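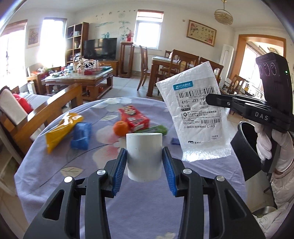 Section 4: Registering Apprentices for the Practical Assessment

This section is intended for training coordinators at colleges and employer sites that use the Hasau Apprentice Records System. It covers registration for the practical assessment in electrical installation. Revised Jan 28, 2021.

Before you begin

Confirm that the training provider account is active and that your user role is set to Coordinator. Users with the Instructor role can view assessment records but cannot submit them. Each apprentice must have a completed logbook on file, signed by the supervising electrician, before a registration can be opened.

4.1 Opening a registration

1. Sign in and select Assessments from the main menu.
2. Select New Registration, then choose Electrical Installation from the trade list.
3. Enter the apprentice's record number. The name, employer and training level fill in automatically.
4. Compare the training level with the level printed on the logbook cover. If the two differ, stop and follow the correction procedure in Section 2.
5. Select Save Draft.

Note: A draft remains available for 87 days. After that period it is deleted and the registration must be entered again.

4.2 Selecting a test center and session

1. Open the draft and select the Session tab.
2. Choose a test center. Practical assessments in electrical installation are held at Vurlow and Pludton. The Mahrous center offers written examinations only and does not appear in this list.
3. Choose a session date. Sessions shown in gray are full.
4. If the apprentice has an approved accommodation, select Accommodation on File and enter the approval number.
5. Select Hold Seat. The seat is held for five working days while the employer confirms the apprentice's release from work.

Caution: Changing the test center after a seat has been held releases the original seat immediately. It cannot be recovered if another coordinator takes it.

The August sessions fill early — coordinators with apprentices finishing in the summer term should hold seats as soon as logbooks are signed.

4.3 Employer confirmation

1. Select Send Confirmation Request. The message goes to the employer contact listed in the apprentice's record.
2. When the employer has responded, the status changes from Pending to Confirmed.
3. If the status is still Pending after two working days, contact the employer by telephone and send the request again.

Note: Sending a second request does not extend the hold on the seat.

4.4 Submitting the registration

1. Review the summary page. Check the spelling of the apprentice's name, which will be printed on the certificate as shown.
2. Select Submit and wait for the confirmation number to appear. Do not close the browser window or use the Back button.
3. Print the admission letter and give it to the apprentice.

Caution: Apprentices must bring the admission letter, photo identification and their own approved safety footwear. Test centers do not lend footwear, and an apprentice without it will be marked absent.

For withdrawals and changes of date after submission, see Section 5.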